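Corn on the Cob Without the Big Pot

Posted 11 July 2019

We moved into the house in Arnby with one box marked KITCHEN, and the giant stockpot wasn't in it. I've been cooking corn in whatever I can find ever since, and I'm never going back to boiling a swimming pool for dinner!

Leave the husks on until you're ready to cook. I know it's tempting to shuck it all over the trash can at the farm stand (they do it at Lalon and I always feel silly walking off with mine still dressed), but the kernels dry out fast. If you have to shuck early, wrap the ears in a damp paper towel and put them in the crisper.

For the silk, use a dry vegetable brush and go from the tip down. A damp paper towel works too — just twist it as you go.

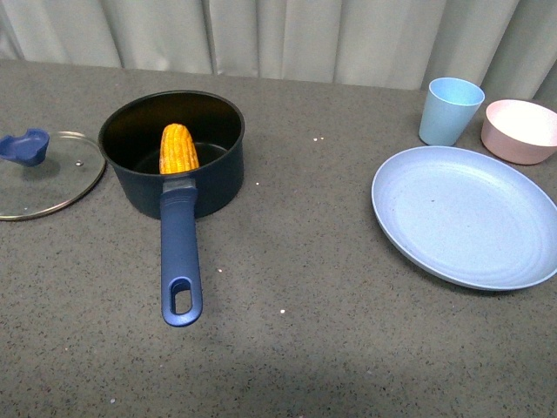 You only need an inch of water. Bring it up to a good simmer, put the corn in, cover it and let it steam until the kernels look plump and bright. If an ear is too long, snap it in half over the edge of the counter with a dish towel around it. Don't try to saw through it with a paring knife. I did that once and the knife has a little bite out of it now.

No salt in the water, please. My grandmother's cookbook is from 1966 and it says a pinch of sugar, which I've tried, and I couldn't taste any difference. Save the salt for the butter.

Now, lids. If yours rattles and spits all over the stove, your heat is too high. Turn it down until you hear a soft hiss and that's plenty. And wipe around the steam vent when you wash up, because starchy water dries in there like glue (a toothpick gets it out).
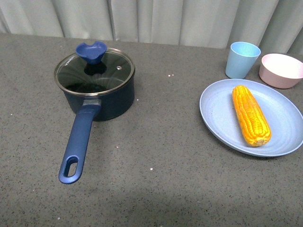 A saucepan with a glass lid, so you can check on things without letting the steam out.

Leftover ears get cut off the cob while they're still a bit warm. Stand the ear in the hole of a bundt pan and the kernels drop right into the ring. They keep 2 days in the fridge at my house, mostly in omelets.

Don't toss the cobs either! Simmer them with an onion and you've got a sweet, light broth for chowder. In August I freeze a bag of them for the Grultthorpe potluck soup.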